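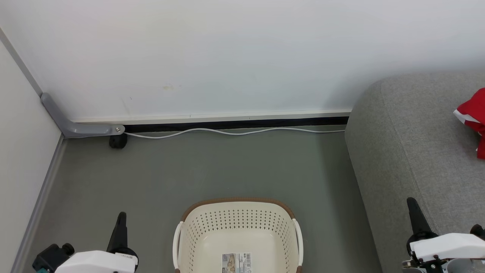

Two-Tone Laundry Basket, Oval, Cream with Brown Rim

Sold by Medatport Home Supply
Range: Plirkwood
Item: laundry basket, open top, two handles
Color: cream body, brown rim
Material: plastic
Capacity: 50 liters
Weight empty: nearly 2 pounds
Availability: in stock, ships from the Gravon warehouse

Overview

The Plirkwood oval basket is a plain open basket for carrying clothes between the bedroom, the washer and the line. It has perforated walls, a handle at each end and a rim in a darker color than the body. There is no lid and no liner. It is sold ready to use, with nothing to put together.

We have carried this basket since April. Before that we sold a rectangular model in the same size, and the question we got most often was whether it came in a shape that was easier to hold against the hip. The oval is the replacement. It takes the same load as the old one and goes through a narrow door with less turning.

Body

The walls are cream-colored plastic with rows of small round holes. The holes let air move through a load that has to sit for a while, such as gym clothes waiting for the evening wash. They are small enough that socks and baby clothes stay inside. Drawstrings can work their way into them, so tie those off first if you are washing hooded tops.

The floor of the basket is stiff. It will flex a little if you lift a full load of wet towels, and this is normal. We do not recommend standing on it turned over, and we do not accept returns on baskets that have been used as a step.

Rim

The brown rim runs along the top edge. It is smooth to the touch and does not catch on knits. The color goes all the way through the part, so light scratches do not show up as white lines. Several customers have asked for a cream rim to match the body. We do not have one at this time. A gray rim was offered for one season and is sold out.

Handles

The two handles are white and curved, one at each end. Each has a slot wide enough for four adult fingers. With a light load you can carry the basket by one handle, but the basket will hang at a slant and small items may slide to the low end. Use both handles for anything wet.

What it holds

A basket filled to the rim takes one normal load for a front-loading washer. In our own packing test it took 11 adult T-shirts, two bath towels and a pair of jeans with space left at the top. A twin comforter fits if it is folded first. A queen comforter does not.

If you sort by color, most buyers take two or three baskets and keep one for reds and other brights.

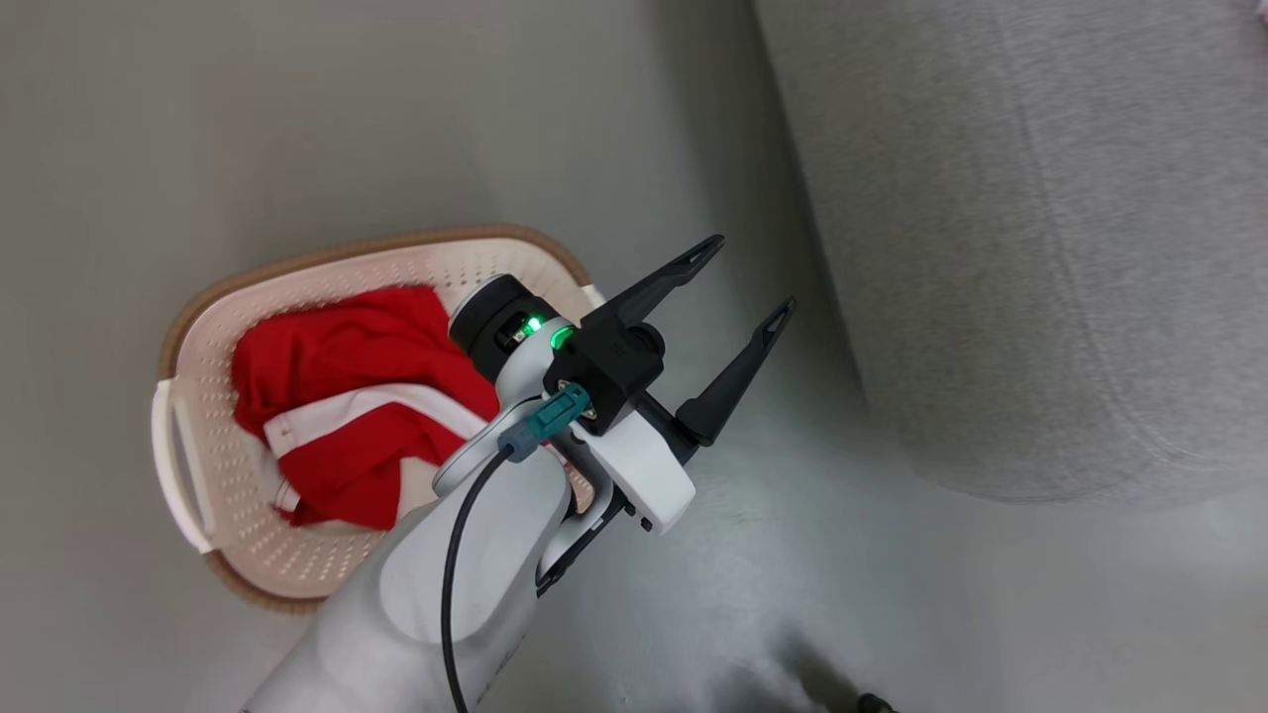
Sports jerseys and anything with white trim on a strong color should go in on their own, or with clothes of the same color, and should not be left damp in the basket overnight. Dye can move from the red part to the white part while the cloth is folded on itself. The basket will not take up dye in normal use, but a wet new garment left for a day or more can leave a pink shadow on the cream plastic. A paste of baking soda and water takes most of it off.

Where to keep it

The basket sits flat on tile, vinyl, wood or concrete. It has no feet, so it does not leave point marks on soft flooring. On a smooth floor it can be pushed along with a foot when full. On carpet it is better to lift it.

It fits beside a sofa or at the end of a bed without blocking the way through. Keep it clear of heaters and of the dryer vent. The plastic is rated for use up to 90 degrees Fahrenheit in direct sun, and above that the rim may start to pull away from a true oval. If you use it on a balcony or by an outdoor line in summer, bring it in when the clothes are down.

Stacking

Baskets of the same model nest inside each other. Push down gently and stop when the handles meet. If they are forced further they can lock together. To free them, run warm water over the outer basket and twist. Do not pry at the rim with a tool.

Cleaning

Wash with dish soap and a soft cloth. Rinse and leave upside down to dry. A bottle brush is useful for lint in the holes. Do not put the basket in a dishwasher. Bleach will not harm the cream plastic but it dulls the brown rim over time.

Label

Each basket ships with a paper product label with a barcode. Keep the label until you have decided whether to keep the basket. The returns desk scans it, and a return without a label takes longer to credit.

Returns and warranty

Unused baskets can be sent back within one month. Cracked handles and split rims are covered for one year from delivery. Damage from heat, from standing on the basket or from forced stacking is not covered.

Bulk orders

Cartons are packed by the dozen. Laundromats, student housing and guesthouses can order by the pallet, which holds 280 baskets. Najafi Freight handles pallet delivery and will call ahead to set a time. A loading dock is helpful, but a lift-gate truck can be booked when you order. For pallet prices and a sample, write to Miloslav Ďurica in trade sales and give your delivery ZIP code and the number you need.

Related items

Plirkwood mesh wash bag, set of two
Plirkwood clothespin tub
Plirkwood folding drying rack, white
Replacement handle for the rectangular basket (old model only, does not fit the oval)

Page last updated 2021-09-18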